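I bought the Dravton table in August for the utility room, where I wanted one surface that would do for folding, sorting and the odd bit of mending. It cost 286 pounds from the Prostbridge shop, delivery included, and I've used it most days since.

## The top

The top is wood with a warm orange-brown finish and a straight grain running along its length. I had been folding on the bed before this, and the difference is bigger than I expected. A hard, flat top lets you press a crease in with the side of your hand, and a garment stays where you put it while you deal with the other half.

Shorts are a fair test of any folding surface. The legs never want to lie level, and the waistband is thicker than everything else.

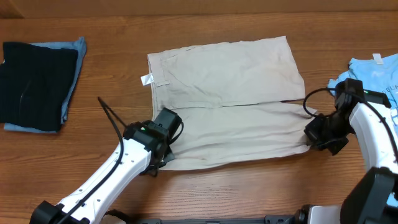 *Photo: Celeste Cardoso*

Mine is the middle size of the three Dravton sells. A pair of khaki shorts goes down flat with plenty of room left over, and so does a shirt with its sleeves out. A double sheet doesn't fit and has to be folded in half first. If you mainly do bedding, look at the larger one.

The finish is smooth enough that nothing has snagged. I've run my hand along the edges and found one slightly rough spot underneath at the back, which took a minute with fine sandpaper.

## Pale fabrics

My worry with a coloured wood finish was that it would come off on whites. I left a damp white tea towel on it overnight as a test and there was no mark on the towel or the table in the morning. I wouldn't make a habit of it, as the instructions say to wipe up water straight away. 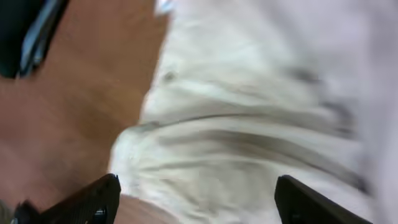 The colour also helps in a way I hadn't thought of. White and cream things show up clearly against the brown, so you can see where the edge of a cloth lies and whether it's straight. On my old cream worktop I was always losing the corners.

## Height and steadiness

The height suits me for standing work. My husband is taller and finds he stoops a bit after one load. There are no adjustable feet, and on our uneven floor I needed a folded piece of card under one leg – irritating at this price. The Fandar table I looked at first did have adjustable feet, but its top felt thin and it rocked in the shop.

## Checking seams and hems

I also use the table for looking things over before they go away. With the cloth spread on a firm surface you can follow a line of stitching with a finger and find the place where it has started to go.
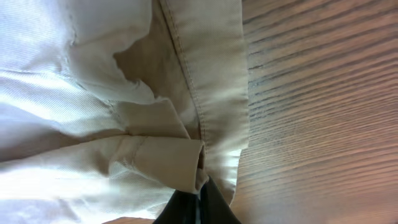
*Stitched hem band on light twill, at the edge of the fabric.*

For this job you want good light. Strong light from one side bleaches pale cloth and hides the stitching, so I've moved my lamp further back.

## Assembly

It took me an afternoon on my own, with 18 bolts and an Allen key that was too short to be comfortable. I used one from my Ateş tool set instead. The instructions are clear apart from step four, where the drawing shows the rail the wrong way round.

Four stars out of five. I took one off for the feet.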